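# Two-Arm Bench at Kirndale: Handover Fault FAQ

Updated 2019-10-23

**What went wrong?**

During a long practice session, the right arm stopped answering commands in the middle of a handover. The left arm kept going for a moment and pushed against a gripper that wouldn't move. No one was hurt, nothing broke, and we learned a ton!

**What caused it?**

A cable. The one on the right arm had been pulled tight at the shoulder so many times that its plug worked loose. We found the dropout in the log for cycle 428.

**Why didn't the left arm stop too?**

Each arm was watching only its own joints. Our stop rule now covers both — if either arm goes silent for 12 milliseconds, power to both motors sets is held and the arms stay where they are.

**Can I reach in after a stop?**

Please don't. Hit the red button outside the enclosure first, then wait for the log to say "released." An arm that looks frozen can still be pushing.

**Is the Plolholm bench affected?**

It uses the same software, so yes, it needs the update. The cables there are routed differently, but check the plugs anyway.

**Which jobs are we running again?**

Handovers and two-gripper work on flat pieces, both at reduced speed.

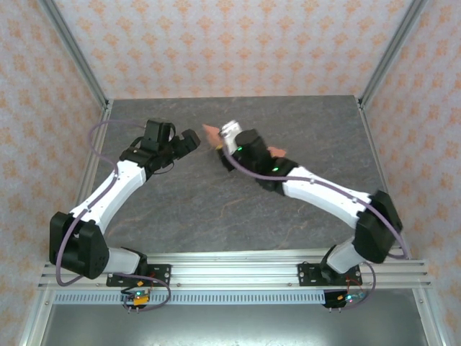
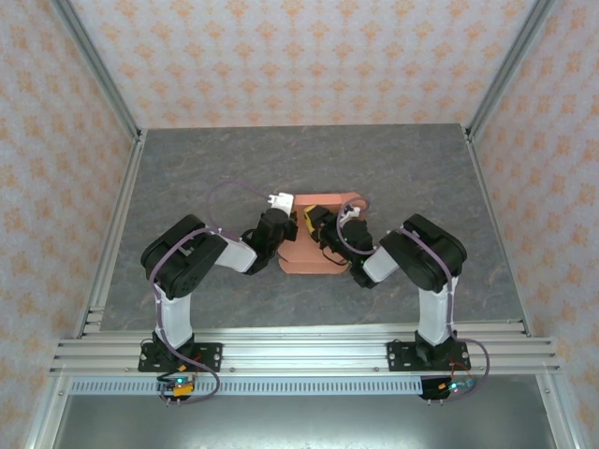
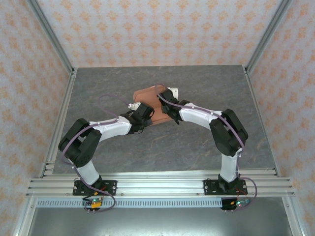
Cable slack is my favorite part of this whole repair, and I could talk about it all day. Too little and the plug takes the strain; too much and a gripper can snag it. Look at the purple cable arching above the reddish-brown piece in the last picture: when you check a loop like that one, move the arm slowly through its full reach and watch both ends. We do this every 900 cycles now, and it takes 4 minutes. If a plug shifts even a little, stop there and write it in the bench log before you reseat it.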